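News from the parish end of things

Well, we have a new priest-in-charge at last! Ruth Hebden was licensed to Dallside and Skondville on 8 June 2020, over a video link that froze twice during the bishop's sermon (I made tea during the second one, sorry Bishop). The post had been empty for 23 months, and I'd begun to think the diocese had lost our file.

Ruth comes to us from Hamorer, where she looked after 3 churches and, she tells me, a very leaky vestry. She had been due to start in March, but you all know what happened to March. 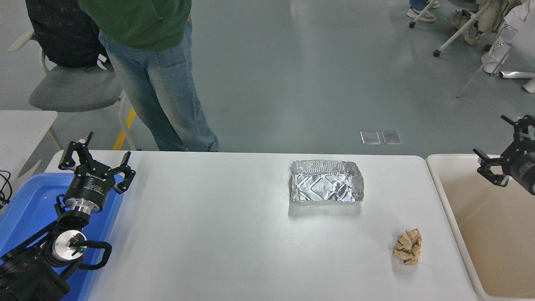
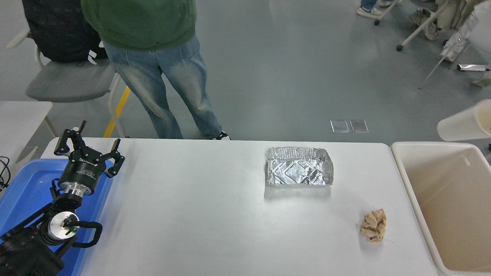
I rang her the morning after and we nattered for an hour. She's keen to keep the evening service at Skondville going, which will please those of you who wrote to me about it, and she wants to hear what people think before she touches the hymn books. I did warn her! The last time anyone changed those was 2000 and I still get letters.

Her first Sunday address will go out by phone as well as online, so nobody without a computer need miss it. If you'd like the number, drop a note through my door or ask at the post office in Dallside. Cards of welcome can go to the vicarage, where she's still living out of boxes.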